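木桌上的东西们：搬完家之后的小图集

十一月搬的家，拖拖拉拉到现在才算把东西理出个样子。之前好几个朋友问我新桌子怎么样、厨房那堆瓶瓶罐罐最后塞哪儿了，我每次都说“等我弄个页面给你们看”，说了好多次，自己都不好意思了，今天下午泡了一壶茶，坐下来一口气写完。

先说好，我话多，每样东西本来打算写一两句，结果有的写着写着就长了（主要是桌子，我真的太喜欢这张桌子了）。不想看我唠叨的可以直接往下翻。

桌子

浅色木头的，木纹很细，颜色偏米，一条一条的，早上窗帘拉开的时候特别好看。是在Druvwood订的，等了挺久，中间还改过一次尺寸，因为我量错了墙角。新家那面墙旁边有个凸出来的柱子，桌子长度最多115厘米，再长一点抽屉就拉不开。我第一次报的尺寸完全没算柱子！还好Nabila Liem来家里喝茶的时候随口问了一句“那根柱子你算进去了吗”，我当晚就发邮件改单。

颜色也纠结了好一阵。我原来想要深的，觉得耐脏，后来去店里看样板，发现深色上面落一点面粉就特别明显，浅的反而看不太出来。对一个一周烤两次面包的人来说，这事不用再想了。

桌面保养

送来的时候附了一小瓶木蜡油，我到现在用了两次。第一次抹得太厚，手摸上去黏黏的，第二天又拿旧T恤使劲擦了一遍。第二次就有经验了，倒一点点在布上，顺着木纹推，推到布有点涩再补。

杯垫我一直用，可是客人不用，我也不好意思盯着人家的杯子看。现在靠窗那头有一个淡淡的圆印，我给它起名叫“Afiq”，他本人知道，而且好像还挺得意的。

纸箱

搬家公司按房间给箱子编号，厨房的一律写在侧面。我有一箱不知道怎么被贴成了3025，跟谁家的都对不上，司机师傅打了好几个电话才确认是我的。打开一看，全是保鲜盒的盖子。只有盖子！盒子在另一箱里，垫在锅底下，压得倒是挺稳。

纸箱拆开之后我留了几个好的，压平了塞在冰箱和墙之间的缝里。妈妈以前就这么放，我小时候老笑她，现在自己也这样了。

保鲜盒和盖子

盖子终于跟盒子团聚，过程很漫长。我把它们全倒在地上，先按方的圆的分，再按大小配。能配上的留下，配不上的先给一个月的缓刑，一个月之后还没找到另一半就送走。Kartini Pasaribu来的时候看见我坐在一圈盒子中间，二话不说也坐下来跟着配，她配得比我快得多，我有点不服气。

有几个盒子染了咖喱的颜色，怎么洗都是黄的。我拿去窗台上晒，晒了几天浅了一些，没完全退。味道是没有了，装装干香菇没问题。

调料架

新的，Sarkanden的那种拼插式，一层一层往上搭。说明书只有图没有字，我把第二层装反了，装完了才发现瓶子往外滑。拆的时候卡扣特别紧，我手指头都掐红了。

现在从下往上是：大瓶的酱油醋料酒在最底下，中间是常用的粉，最上面是一年用不了几回的，比如八角、香叶、还有一瓶我完全不记得为什么买的藏红花。藏红花瓶子太小，老往后倒，我在后面垫了一块折起来的厨房纸。

搪瓷盆

老家带来的，白底蓝边，磕掉了一块瓷。用来和面、泡豆子、拌凉菜，夏天还拿它冰过西瓜。盆底写着我外婆的姓，用红漆写的，掉得只剩一半笔画了。路上我没敢放进箱子，自己抱着坐的车，抱了一路，手都麻了。

玻璃罐

都是果酱吃完留下来的，标签泡掉，胶用油擦。我发现花生油比洗洁精好用，抹上去放一会儿，拿旧牙刷一刷就下来了。现在里面装的是红豆、绿豆、薏米、小米，还有一罐是扣子。扣子为什么在厨房我也不清楚，摆在那排里挺好看，就先这样。

Marlina Mandagi看了说应该写标签。我说透明的还要写什么标签？结果上星期我就把糯米当大米煮了一锅。行吧，标签已经写好了。

茶壶

Tjoa家的小壶，店在老城那边，门脸特别窄，进去要侧着身。壶嘴出水很利落，不滴，这一点我试了好久才确定，老板也不催，还在旁边给我续水。盖子上那颗小钮搬家的时候磕了一下，掉了米粒大的一点釉。心疼了一晚上，第二天泡上茶就忘了。

毛巾和抹布

擦桌子的、擦碗的、擦手的，颜色分开：蓝的擦桌子，白的擦碗，格子的擦手。这套规矩只有我一个人遵守。Karthikeyan Nadar上次来帮忙洗碗，拿起蓝的就把杯子擦了一遍，擦得还特别认真，我在旁边看着没敢出声，等他走了又重新洗了一轮（如果你看到这里，谢谢你来洗碗，真的！）。

抽屉

三个。最上面放刀叉筷子，中间放保鲜膜和夹子，最下面是“以后再说”。每家应该都有一个“以后再说”吧？我的里面有说不清插什么的线、半截蜡烛、一把没有锁的钥匙、一卷用剩的壁纸、还有从旧家水龙头上拆下来的一个圈。我把它们倒出来看了一遍，又原样放回去了，只扔了一支干掉的胶水。

夹子倒是认真整理过。大的封米袋，小的封茶叶，还有几个木的专门夹收据。收据夹在冰箱侧面，夹得太厚会往下掉，所以月底要清一次，我一般拖到下个月中。

面包

烤面包的时候桌子就归面团了，其他东西统统让路。新家的烤箱脾气跟旧的不一样，左边火大，烤到一半得转个方向。第一炉我没转，左边深右边浅，像一块拼色的毛衣。Nabila说吃起来都一样，她把深的那半全拿走了，看来不太一样。

面粉我现在用Evau那家磨坊的，袋子是纸的，开了口容易漏。我把整袋套进一个大罐子里，舀的时候罐子里面扬起一阵粉，灶台、袖子、头发上都有。

塑料件

最难收的其实是塑料的东西。搪瓷、玻璃、木头，看一眼就知道该放哪儿，塑料的总是一截一截、一层一层的，叠又叠不齐，扔又舍不得。白色的尤其多，放在浅色桌面上倒挺顺眼，圆圆的转角，边缘有点亮亮的，光一打过来还蛮干净的样子。

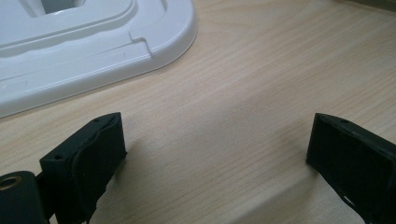
所以我后来定了个办法：凡是说得出用在哪儿的，擦干净归位；说不出的，先放进门口那只篮子，想起来了再拿出来。篮子满了就请大家来认领，Afiq上次认走了一个沥水用的格子，回去发消息说刚好卡在他家水槽上，严丝合缝，高兴得连发了好几个感叹号。

擦塑料我用的是小苏打加一点温水，调成糊，软布蘸着慢慢打圈。有棱的地方用棉签，急不得。千万别用钢丝球，我毁过一个沥水盘，表面全是细道子，后来脏得更快了，茶渍钻进去根本出不来。

窗台

放了一盆葱、一盆薄荷。葱是买菜剩下的根插进土里的，长得比谁都好，我每天剪几根，它第二天又窜上来一点。薄荷就不太行，叶子小小的，可能是浇多了，也可能是嫌我的窗子朝向不好。Kartini说薄荷根本养不死，我现在压力很大。

窗台边上还有一个搪瓷小杯，装剪刀和一支铅笔，铅笔是用来在日历上写“换滤芯”的。

椅子

跟桌子不是一套，旧家带来的，高矮差了一点点，坐久了胳膊有点架着。试过加坐垫，加一个太矮，加两个又太高，整个人像坐在演讲台后面。现在用的是一个坐垫加一条叠起来的薄毯子，算是勉强合适。薄毯子老往后溜，我得隔一会儿起来拽一下，正好顺便去添水。

灯

吊灯还没装，电工约了两回都没约成，眼下用的是一盏夹在架子边上的台灯。晚上切菜影子有点重，我就把菜板往窗那边挪，挪到能看清姜皮的位置。白天完全不用开灯，十点多的时候整张桌子都是亮的，我最喜欢那会儿坐在这儿剥豆子。

还没理完的

阳台上有两箱书，走廊里有一个拆开的鞋架，螺丝我装在一个信封里，信封放在……我得找一下。冰箱顶上那一排酒瓶是上一任房客留下来的，空的，样子不错，我想留两个插花，其余的等收瓶子的来了给他。

调料架最底层还想加一块板，问过Sarkanden的客服，说配件要等。等到了我再回来补，鞋架装好了也会放上来。有人想要玻璃罐的话跟我说一声，瓶口大的小的都有，盖子都是配好的，这次我检查过了。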